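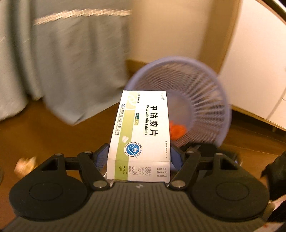
Hauwa Iyamu wrote in last week to say I was being soft on the referees, and that if a traveling call is in the rulebook it should get blown every single time, whether it's the first minute of a preseason scrimmage or the last possession of a final. Fair enough, Hauwa, and thanks for reading! But I've been chewing on it all weekend and I still don't agree, so you all get a column out of it.

My trouble is with rec league ball, the kind we play on Sunday nights. Most of the folks out there have jobs and bad ankles. When Amness played Havbridge back in November, the whistle went so often in the first half that people started wandering off to get water between calls. I was on the bench for a lot of it (four fouls, mostly deserved) and I swear I got cold sitting there. We lost 81 to something ugly and I don't remember one good run of play from either side.

Compare that with the week we had Liên Phí on the whistle. She talks to you. "Watch that pivot foot," she'll say, while you're still dribbling, and then next time you do watch it. If you keep shuffling she calls it, and you've got no room to complain. Same rulebook in her back pocket, and a much better game.

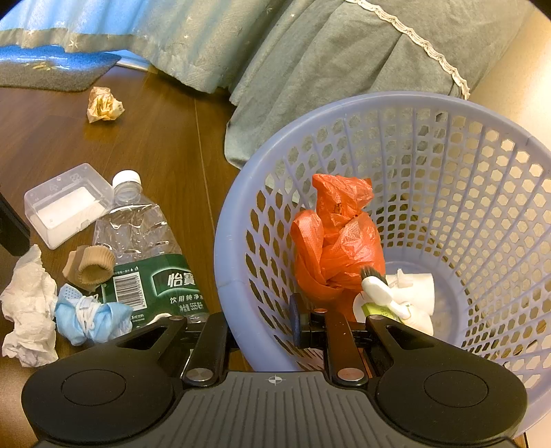
Amness Recreational Basketball Club — Sunday Division

Now, I know where the argument goes from here. If one ref lets a little shuffle slide and another doesn't, how is a player supposed to know what's legal? I felt that way myself when I was younger and quicker and wanted every call. And I'll give the strict crowd this much: contact is different. An elbow is an elbow. If someone undercuts a shooter, blow it hard and blow it early, I don't care if it's a friendly. I'd even like to see us get tougher there, and on moving screens too, which have gotten way out of hand this season (Araújo's big guys, I'm looking at you).

But a half step on the catch, out at midcourt, with no defender within ten feet? Who got hurt by that? What did anybody gain? I'd let it go and have a quiet word at the next dead ball.

The other thing is that we keep asking for perfect officiating and paying for it with a handshake. Our two regulars work 30 Sundays a year between them. Umix, the league across the river, has put real money into training theirs, and you can tell. They agree on stuff before tip-off, and they tell the captains what they're going to be picky about. I'd love for us to try that, even just a short chat at the center circle.

So no, Hauwa, I'm not budging much. Maybe an inch. Come play with us some Sunday and we'll see how your own pivot foot holds up late in the fourth quarter.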